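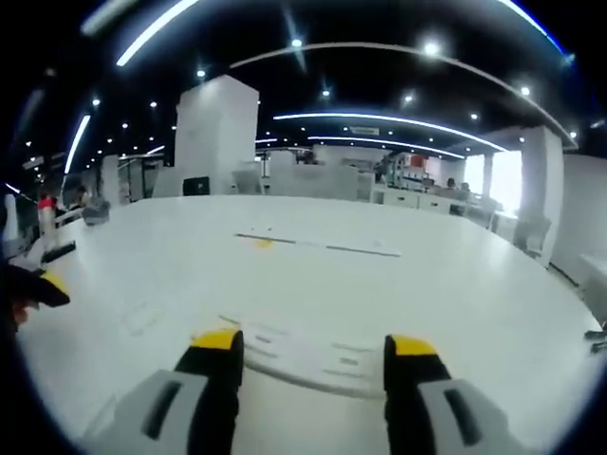
Photo: Maj-Britt Haugen / Homerby office newsletter

Desk moves on the open-plan floor

The white desks along the right side of the floor are staying in their line for now. The low partitions and cabinets past the pillar stay too, so please keep using the shelves behind them for shared items.

The large white tables can be booked from Wednesday, in blocks of up to 2 hours. Wipe the top when you finish – plain water only, as the spray leaves marks.
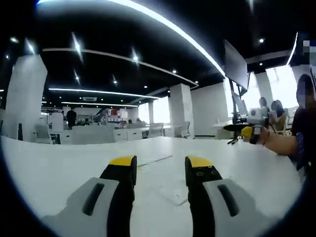

Monitors on stands should stay on the table they came with. If you need one moved, write to Maj-Britt before 10 and it will be done the same day. Jultov is delivering more office chairs in April.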